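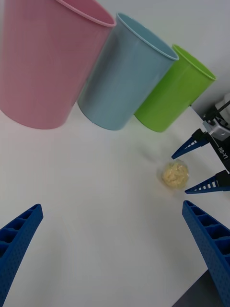 Bistthorpe Canal Survey, README

Records of locks, wharves and basins on the disused Bistthorpe Canal, compiled by Lachlan Shearer from company ledgers and site visits.

Rows: 2477, one per structure
Files: structures.csv, sources.csv
Version: 3

Distances are in yards from Skotberg Junction. Dates before the Titum Arm opened are estimates and carry the flag E. Blank cells mean the ledger is illegible. The Rahimi Basin entries have not been checked against the 2 later maps.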